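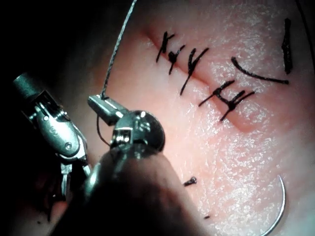 Issue 59

I promised last time that I'd write about the thread tracker, so I'm writing about the thread tracker. If you came for the wiring post, that one is still a draft and it's mostly swearing.

Quick catch-up for anyone new. I work on the software side of a suturing project we call Kemeys. My piece of it sits between the wrist camera and the planner: pixels come in, and a guess about where the thread and the needle and the cut are goes out. The planner (that's Pornel, and Pornel is not mine, I just complain about it) takes my guess and decides where the needle goes next. Then the controller moves the arms and everybody holds their breath a little.

The pad has five stitches in it up there, black thread, short tails, with a bit of open groove past the last one. I love that picture because it has pretty much every problem I've had since September in one place!

Let's start with the tails. Look at the ends sticking out of those knots. The first one makes a sort of X, and the last one fans out like a cross with an extra leg. To you and me that's a knot with some whiskers. To my old segmentation model, every whisker was a perfectly good piece of live thread, and it would try very hard to join them all up into one long strand wandering down the cut. The stitch with the long tail running down and to the left was the worst kind. My tracer would happily hop onto a tail like that, ride it to the end, and report that the thread had come out of the needle driver and was now lying on the pad.

So the planner would get told the free end was somewhere it wasn't, and it would plan a very nice, very smooth grasp of nothing.

The fix took me three weeks and it's kind of dumb. The tracer used to start anywhere it saw something thin and thready and grow outward. Now it starts only at the jaw. We know where the jaws are from the joint angles (give or take, more on that in a second), so the live thread has to touch that spot. Anything that doesn't connect back to the jaw gets a different label, which in the code is called "litter" – I meant to rename it and now it's in the message format, so litter it is. The little black scrap lying on the lower part of the pad is litter. Finished stitches get their own label, and once a stitch is marked finished the tracer isn't allowed to walk on it at all.

That got rid of most of the phantom grasps. It also gave me a brand new bug, where a real thread lying across a finished stitch would get chopped in half right at the crossing. I handle that now by letting the tracer jump a small gap if the direction on the far side matches. "Small" is a number in a config file. I have changed that number more times than I've changed the oil in my car.

Then there's the shine. A moist pad under a bright light is covered in tiny white sparkles, and they're thickest exactly where the light is best and you'd most like to see. My first idea was to mask out anything too bright, and that worked great on the pad and also deleted the needle. A curved silver needle is basically one long thin highlight! The one down in the bottom right corner has that bright line along it, and that line is a lot of what the detector has to go on. So now bright specks get thrown away only if they're short and roundish, and long curved bright things are allowed to stay and plead their case to the needle fitter, which tries to lay an arc over them.

I trained the current version on 1,000 hand-labeled stills and held back 300 for testing. Labeling thread by hand is a miserable way to spend an evening, by the way. You think you're nearly done and then there's a loop. There's one hanging under the needle driver in the picture, a thin black thing that curves down and bends back toward the instrument, and I could not tell you with a straight face where I'd want a model to say it ends. I labeled it anyway. Future me can argue.

Okay, the joint angle thing. Our arms are cable driven, and cables stretch, so the jaw position you compute and the jaw position you see don't quite agree. If my tracer starts from the computed spot it can start on bare pad. What I do now is take the computed position as a hint, search a small patch near it for something that looks like a jaw tip, and snap to that. If the snap distance gets too big I send up a warning and Pornel is supposed to stop and wait.

Supposed to. For a good while it logged the warning and carried on, because the topic names differed by one underscore. I found that at 11 p.m. with a cold burrito in my hand. We've since moved all the message definitions into one shared file, checked at build time by Flarard, our home-grown linting tool, and I have not had an underscore problem since. (I've had a units problem. Different post.)

What still doesn't work: the big blurry shaft in the foreground. Whatever it covers, I can't see, and it throws a shadow over the stuff next to it, so dark thread in there goes dim and mushy. At the moment I keep a short memory of what was visible before the shaft moved in, and let the confidence fade over time. It fades too fast. If I slow it down, the tracker believes in thread that got pulled away ages ago, and if I speed it up, it forgets scraps that are still lying right there. I'm thinking of tying the fade to how much the arms have moved instead of the clock. If the arms haven't moved, the pad probably hasn't changed either.

Oh, and somebody emailed to ask about the black lines drawn on the pad, the curve and the straight one, and whether they confuse the tracker. Yes! They did! A pen line and a black thread are pretty close cousins if all you look at is color and width. The gap rule and the start-at-the-jaw rule take care of most of it, and the rest I catch by checking whether the line ever moves when the pad doesn't.

Next up is the replay tool, Rukiline, which lets me scrub through a run with all my labels drawn on top and has saved me more hours than anything else I've written. It needs a better timeline and it crashes if you resize the window. I'll fix the crash before I show it off. Probably.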